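June

Spent the morning with the budget sheet open and did very little to it. The total at the bottom still says what it said last week and I still don't believe it. Defne Yüksel wants a second arm on the order before the half-year closes. I want to know what the first one has earned.

Wrote down the case for, as fairly as I could manage. We take in old desktop towers at Wustetcombe, strip what can be resold and send the rest for metal. It is dull work and people leave. An arm does not leave. It does not mind the late shift. If it could do even the middle part of the job, seating and pulling boards, we would stop advertising for bench hands every few months and I would get my Friday-afternoon sort of feeling back on other days too.

The case against is longer. The Abernathy quote covers the arm and its stand. It does not cover the gripper fingers, which are a consumable, a word I found on page 36 of a document I suspect I was not meant to read to the end. It does not cover the support contract, which starts cheap and goes up in the second year. It does not cover whoever has to make the plates. We have been through so many versions of the plate now that I have stopped asking for the number. Every change means somebody at a printer instead of at a bench, and that time is going down under "general", where it looks like nothing. I have moved it to its own line. Defne saw me do it and said that was a bit pointed. It was.

Rang Bremmont at eleven. Their man is very pleasant and talks about payback in months, always months, and when I ask how many towers a day he is assuming he goes looking for a different page. He got to 95 in the end. We have never had 95 towers through in a day. We have had days when the van didn't come. I asked him to run it again with our own intake and he said he would send something over, in the voice people use when they are going to send you the same thing with a new cover.

Then Bukia, who are cheaper and want the money up front. Lead time is long, they don't stock spares in this country, and the warranty goes back to them by freight at our cost. I liked the woman I spoke to. She told me without being pushed that their arm would struggle with anything that had to be pressed home hard. I would sooner buy from her than from him, except that pressing things home hard is a good part of what we do.

Lunch at the desk. Cheese and pickle, half of it given away.

Went down to the bay afterwards because I was tired of the sheet and thought I should look at the thing itself. Defne was there already with her notebook. She has a way of standing next to the arm as though it were a nervous horse. She took me through the layout of the test plate and why the slot for the strip is where it is, and I nodded at most of it. What I noticed is how much of the job is ours. We choose the case, we bolt down the floor, we make the plate, we decide the angle. By the time the arm is asked to do anything, the hard thinking has been done by someone on wages. I said so. She said the same is true of a trainee for the first month, and I had no quick answer, which annoyed me all the way back up the stairs.

Still, a trainee goes home knowing more than they came with. And a trainee can also sweep up.

I asked her what happens when a tower comes in that isn't like this one, with the drive bay turned round or a cracked side, and she said that would be a new setup. How long for a new setup? She said it depends. I wrote "depends" in the column where the hours should go and left it there for the meeting. Let them look at it.

Where I have got to, for my own use and not for the minutes:

1. No second arm this half. Ask again when the first has a full quarter of honest hours against it, good days and bad together. Defne to keep the log, me to keep my mouth shut about the log until the quarter is done. The plate work stays on its own line whatever anyone says about it. This is the bench as it stands, old tower, grey plate, blue strip and all, and I want it in here so that I remember what we were paying for when the next glossy thing arrives. 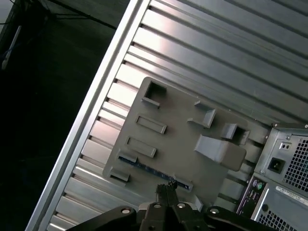
2. Spares. Hold back 143 pounds a month, starting now, for fingers and bolts and whatever else turns out to be a consumable. If it isn't spent by the end of the year it goes on a decent extractor for the sanding corner, which people have asked for and which has never once come with a brochure.

3. Write to Bremmont and ask for the calculation with our figures in it. Put a date on the reply. Write to Bukia as well and ask whether they would take part payment on delivery – they can only say no.

Home late. Told myself I wouldn't open the sheet again tonight and then opened it to check one cell. The cell was fine.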